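Software Engineer, Manipulation Planning and Control
Skimava - Robot Software Group
Full time, on site. Reference 129.

Skimava writes the software that lets two-armed robots work with ordinary office furniture: hinged doors, shelves, boxes and binders that were made for people. We are looking for one engineer to take over the contact planner and the controller beneath it.

Our stack has three parts. Bech is the perception service; it estimates door angle, shelf height and object pose from the head and wrist cameras. Gukeck is the planner, which chooses contacts and produces motions for both arms. Fledomard is the tooling: log replay, labelling and regression runs. The post sits mainly in Gukeck, with regular work in the other two.

Cabinet work, from the head and wrist cameras:

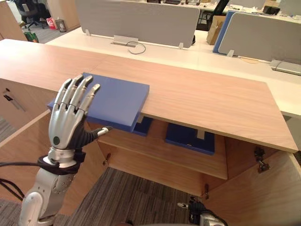
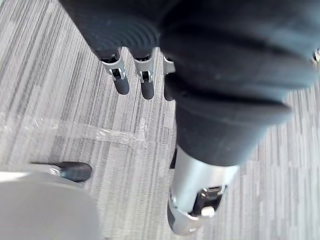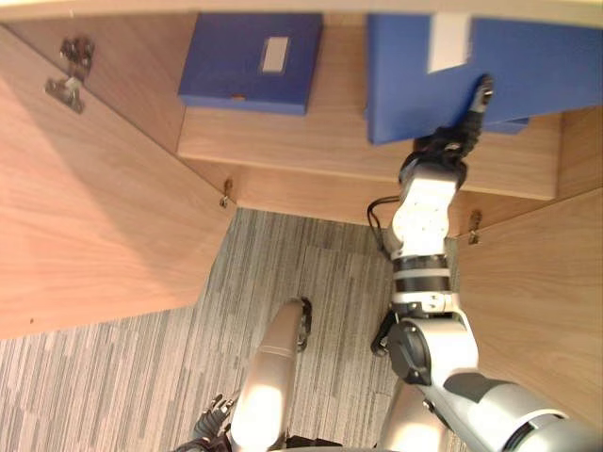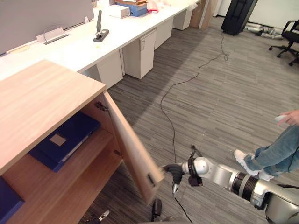 Anselmo Agudelo
Lead Engineer, Planning and Control

What you will work on

Contact with doors. The planner has to hold a gripper against a door, as in the last picture, while keeping the rest of the arm clear of the cabinet body. The present version treats the hinge axis as known. We want it estimated online from arm motion and contact force, with a sensible fallback when the estimate is poor.

Objects that overhang an edge. A flat board on a desktop and a box on a shelf need similar reasoning about support, tipping and friction, but today they run through separate code. You will merge the two and remove the special cases.

Two-arm timing. Both arms share one planning cycle of 25 ms. Replanning sometimes overruns it when the arms are close together, and the controller then holds its last command. This needs a proper solution - probably a split between a slow contact planner and a fast local one.

Wrist camera perception. Motion blur and close-range occlusion by the hand both degrade pose estimates. Bech should report its uncertainty and Gukeck should make use of it. At the moment the planner ignores the field.

Regression. Fledomard replays 600 logged episodes against each release candidate. Failures are sorted by hand into 27 categories, several of which overlap. You will help to cut that list down and automate the sorting.

What we need from you

Good modern C++ and working Python. Experience of motion planning or force control on a real arm, including time spent finding out why it stopped. A firm grasp of rigid-body kinematics and contact. The habit of writing tests before a merge.

Useful but not required: constrained optimisation, real-time Linux, multi-fingered hands, calibration of head and wrist cameras.

A degree is not a condition. Published work is welcome, but we give more weight to code we can read.

Working arrangements

The post is on site, as most of the work needs access to the arms. Hours are flexible outside the daily robot booking meeting at 9.30. Engineers run their own trials and write up their own faults. There is no on-call rota.

How to apply

Send a CV and one page on a planning or control fault you traced, including what you tried first and what the logs showed. Mark both with the reference above and address them to Anselmo Agudelo. Interviews take place in March and consist of a technical discussion, a code review exercise and an hour in the lab. Travel costs are paid.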